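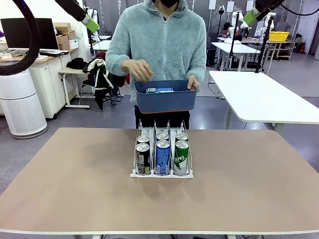

Beverage cans in a three-lane dispenser rack.

By Otis Ruiz-Ortega
March

The Brenosham Round is an annual charity food drive held in the river town of Brenosham and, in most years, in the neighboring town of Nosthorpe. Households, shops and restaurants give canned and boxed goods, which are sorted over nine days and passed on to food pantries in both towns. It takes place in March, a month chosen by its founder on the grounds that everyone is generous in December and everyone is still hungry in March.

Origins

The Round began as an argument. Suleiman Oyewole, who ran a lunch counter called Akpan on the Brenosham side of the bridge, offered a free bowl of pepper soup to any customer who brought in a can of food for the pantry at the Mirkurmont Street chapel. A rival diner across the street called this a stunt and, the following week, offered a free slice of pie on the same terms. By the end of the month the chapel had 1000 cans and nowhere to put them. A good number spent the spring under the choir stalls, where the tenors complained of having no room for their feet.

The next year the two businesses agreed to run the offer together, and a dozen other kitchens joined. The name comes from the route walked by the early collectors, who made a circuit of the town with handcarts and finished at Akpan, where the soup was. Later attempts to reverse the route, so that the carts would go downhill when full, were voted down as untraditional.

How it works

Each participating restaurant sets its own reward. Soup remains the most common, followed by coffee and dessert. The rules, which fit on one side of a sheet of paper, say only that the reward must be edible and that it must be given without a lecture. A restaurant that runs out may hand over a written promise instead. Some of these have been presented for payment many years later, with mixed results.

Donations are carried to a sorting hall, checked for dates and dents, and divided by kind. Vegetables, beans, soups, fish and breakfast cereal each have a table. Soft drinks were refused for the first several years as frivolous. They were let in after a pantry manager pointed out that families using the pantry also had birthdays. The drinks table is now among the busiest, and the sorters assigned to it are thought by the others to have an easy life.

Creamed corn has its own table. The reasons are historical. In the sixth Round a wholesaler cleared out a warehouse and gave 2000 cans of it in one morning, and the pantries were still finding ways to hand it out when the next Round opened. A recipe leaflet printed to help move the stock, "Thirty-Seven Suppers," contained 37 recipes, of which nine were fritters. Copies still turn up at yard sales.

Nosthorpe

Nosthorpe joined in the fourth year and left in the seventh, following a dispute over whether cans bought in one town and donated in the other should count toward the total of the buyer's town or the giver's. As the totals carried no prize, outsiders found the matter hard to follow. Nosthorpe held its own event for two years, called the Nosthorpe Square, before returning on the condition that a single joint total be announced. Both towns are widely believed to keep private figures.

Results

The highest joint total so far is 3904 items, reached in the eleventh Round. The figure was first announced as slightly higher and then corrected when a box of empty jars, left by the door for recycling, was found to have been included. The lowest total belongs to the year of the flood, when the bridge was closed for most of the collection and the two towns sorted separately. That year's soup was delivered by boat, at least once, to a man who had donated a single can of peaches and insisted on his rights.

Money is accepted but not encouraged. Oyewole held that a person should have to carry something. Cash gifts go toward baby formula and cooking oil, which are seldom donated and always wanted.

Criticism

The Round has been faulted for favoring whatever people have at the back of the cupboard over what pantry users would choose for themselves. A printed list of wanted goods was introduced in answer – rice, canned fish, peanut butter and cooking oil at the top – and had a modest effect on the rice. Others have objected that the rewards attract people who are mainly there for the pie. The organizers have never disputed this.

Local customs

On the last evening the collectors eat together at Akpan, now run by Oyewole's niece. The meal starts at 7 p.m. and by custom includes one dish made with creamed corn, served first so that it can be got out of the way. Carts are parked along Mirkurmont Street overnight and returned to their owners in the morning, usually to the right ones.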